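Subject: Re: [workstations] Narka nodes, fan curve after the September update

> Two of the Narka boxes now idle at 536 rpm and the Clakis
> monitor raises an alarm every night. Is the threshold wrong?

The threshold is wrong. It was set for the old firmware, which idled at 6 hundred and up.

1. Set the low limit to 432 in the Clakis profile -- not in the BIOS -- and reload.
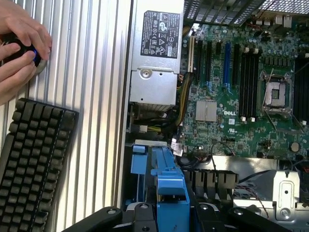

2. Leave the case open for the first run and compare the sensor log with the Osano sheet, column 9.

Nakamura nodes keep the old profile for now.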